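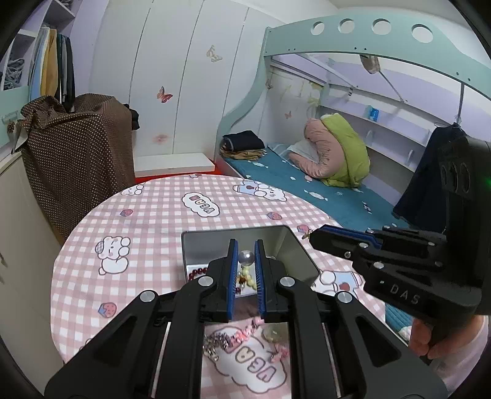
2020-12-05、Sketururaの公開デモを見学した。手持ちグリッパーで家庭内の細かい作業を記録し、そのデータで双腕ロボットの動作を学習させるという内容で、会場は普通の住居の一室だった。以下は自分用のメモに手を入れたもの。細部の聞き違いがあれば後で直す。

## 構成

操作者は手持ちグリッパーを左右に1台ずつ持つ。指は平行に開閉し、内側に青いリブ付きのパッドが貼ってある。カメラはグリッパー側に載っていて、指先とその向こうの卓面が同じ画角に入る。部屋に固定カメラは置かない。設営が楽な反面、手首を返すと背景が大きく流れるので、自己位置推定には厳しい条件になる。

記録と後処理はGendumというソフトが受け持つ。入力は左右の映像、指の開度、慣性センサの3系統。左右の時刻合わせは収録開始時に一度だけ行い、あとはクロックのずれを後処理で補正する。補正のモデルは線形とのことで、長時間の収録でも足りるのか尋ねたが、1本が短いため問題になっていないという返事だった。

## 題材

今回の題材はビーズ類の扱い。金属の缶の中に白いトレーがあり、濃い赤や淡い黄色の連が入っている。缶の手前にはピンクの連、銀色の金属調のビーズの絡まった山などが出ている。クロスはピンクと白のギンガムチェックで、クマやイチゴの柄入り。

画像処理の側から見ると、この組み合わせはかなり意地が悪い。

- 透明で光沢のある丸いビーズは、背後の色を拾うので輪郭が安定しない
- ピンクの連とピンクの格子は色相が近い
- クロスに印刷されたイチゴは、小物の誤検出の候補になる
- 連になったものは片端を引くと全体の形が変わる

無地の黒い作業台に替えれば検出率は上がるはずだが、Sketurura側はそれをしない方針だと説明していた。検出器を別に持たず、映像から動作を直接出すモデルなので、背景の雑多さも学習分布に含めておきたいらしい。理屈はわかる。必要なデータ量がどこまで増えるかは別の話で、そこは数字が欲しかった。

## 把持

見ていて気になったのは、丸いビーズを指先近くでつまむときの余裕の少なさだった。平行な2面で球を挟むと接触は実質2点になり、パッドが硬いと少しのずれで逃げる。リブがどの程度効いているかは外からは判断できない。溝の間隔より小さいビーズが溝に落ちた場合の扱いも聞いたが、開いて振り落とす動作が収録データに混ざっているので、そのまま学習に使っているそうだ。除外しないのは意外だった。

操作者の手の力は指の開度にしか現れない。力センサは未搭載。硬いビーズでは開度がほぼ一定のまま力だけが変わるため、記録上は区別がつかない。柔らかい対象ならパッド以外の変形分も情報になるが、今回の題材ではそれも期待できない。

## 数字

配布資料から拾ったもの。

| 項目 | 値 |
|---|---|
| 収録済みの試行 | 1,469本 |
| 後処理を通った割合 | 96% |
| 収録した住居 | 7か所 |
| 題材の種類 | 5 |

96%は軌跡の復元に成功した割合で、作業の成功率ではない。資料の書き方だと読み違えやすい。落ちた分の主因は急な手首の回転と、レンズの前を袖や布がふさぐケースとのこと。

## 実機

実機側の腕はKazlauskienė製で、先端に手持ち機と同じ形状の指を付けて使う。この日は据え付けがなく、Cledatcombeの拠点で撮った動画だけが流れた。連を持ち上げてトレーに移すところまでは滑らかで、単体のビーズになると接近の途中で止まって迷う動きが目立つ。動画は等速と表示されていた。失敗例も含めて見せていた点は評価したい。

手持ち機は見学者も触れた。持った感じは見た目より前が重い。下から握るので、卓面の奥に指を伸ばすと手首が先に疲れる。指の開閉に遅れは感じなかったが、自分の指と先端の間に距離があるせいで、最初の数回は目標の手前で閉じてしまった。慣れた操作者と初心者の軌跡を混ぜて学習させているのかは聞きそびれた。

次回の公開は2月で、実機を持ち込む予定だという。クロックの補正残差のグラフを見せてもらえるよう頼んであるので、入手できたら追記する。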